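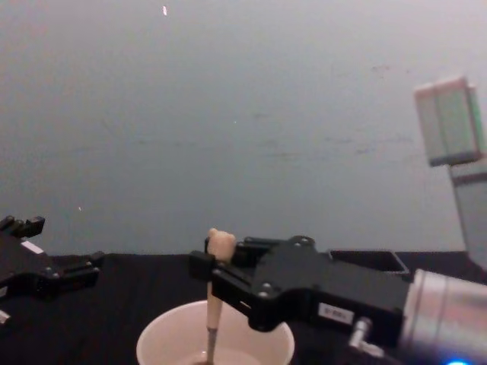
I've been meaning to write about my grandmother's lentil soup since November, when the first cold evening sent me digging through the recipe tin. She never wrote down an amount in her life, bless her, so what I have is a card that says "onions, enough" and "cumin until it smells right."

My friend Dalia Ragab makes hers with a squeeze of lemon and a good pile of fried onions on top, and I've come around to her way (sorry, Grandma!). I use 4 carrots, two fat onions, and red lentils, and I let it all simmer for 26 minutes while I tidy up or, more often, sit down with a book. 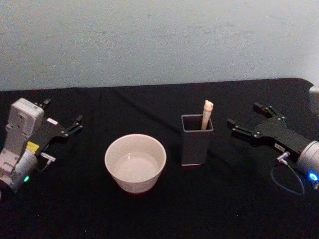

The onions want patience more than anything. Keep the heat low and stir them whenever you wander past, and don't walk off to answer the phone like I did last week. I still ate them, dark bits and all, with plenty of bread and a spoonful of yogurt, and went back for seconds.

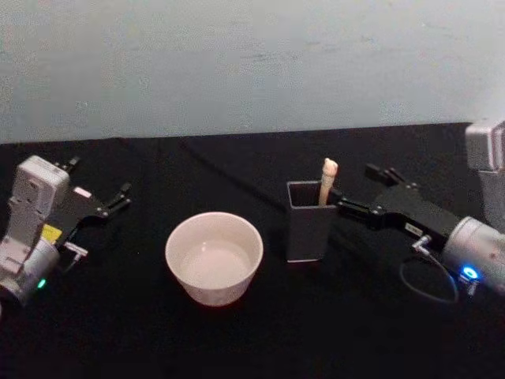

*Black cloth on the table, gray wall behind.*

Next time I'll try to get her rice pudding down on paper, if I can work out what "a blue cup of milk" means.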